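Why I Still Iron My Tablecloths
2 min read
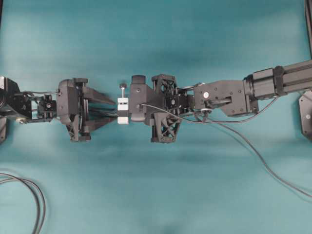 Loubna El Ouafi wrote to me that ironing is lost time, and that a guest looks at the food and at the other guests. I respect her opinion but I do not share it. My mother ironed on Saturday evening, with the radio, and it was the only hour when she sat down to nothing and answered to no one. I have 37 minutes for it now, between supper and the news. Cloth keeps its folds from the drawer, and I like to take them out slowly. Let the others buy paper ones.

44 shares · 6 comments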